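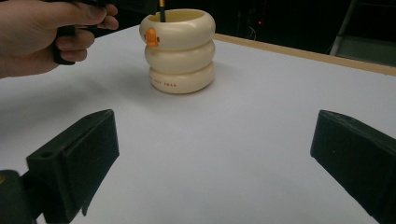 I'm back from the Fesville Readers' and Writers' Day, and my feet have only just forgiven me! So many of you asked how it went that I thought I'd put it all in one place, with a cup of tea at my elbow (all right, my second cup).

First, the drive. Fesville is farther from home than I remembered, and I missed the turn by the feed store and had to go all the way around the lake. I got to the library with 5 minutes to spare, hair everywhere, carrying two boxes of paperbacks and a tin of lemon bars. Cengiz Uysal, who writes those lovely slow-burn mysteries set on a ferry, took one of the boxes right out of my arms and showed me to my table. We'd only ever emailed before, and he's just as kind in person.

There were nine of us signing, and I was next to the big window, with a nice draft on my ankles. I sold out of The Baker of Skallstead before lunch, which has never happened to me, and I had to write names on a sheet of paper so I could mail the rest. If yours is on that sheet, your book goes out this week, I promise.

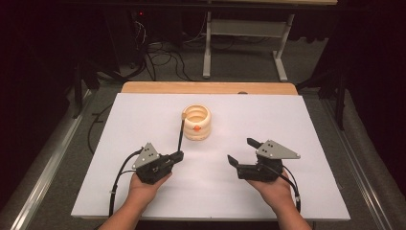 After lunch came the panel on writing a series, and oh, I could have listened all afternoon. Somebody asked how we keep our small towns straight, and I confessed that I once gave the Skallstead post office two different owners in the same chapter. A lady in the second row called out that she'd noticed! She was very sweet about it and bought a tote bag.

We finished with a tour of the Ekinci bindery across the street, where they still sew some of the covers by hand. It smelled of glue and warm paper, and I came home with a little blank notebook that I'm almost afraid to write in.

It's going to be for Stenari, the new book, so I'd better get over that. The first draft is due in November and I have 2,148 words so far, most of them about soup.

Last updated: 2022-03-08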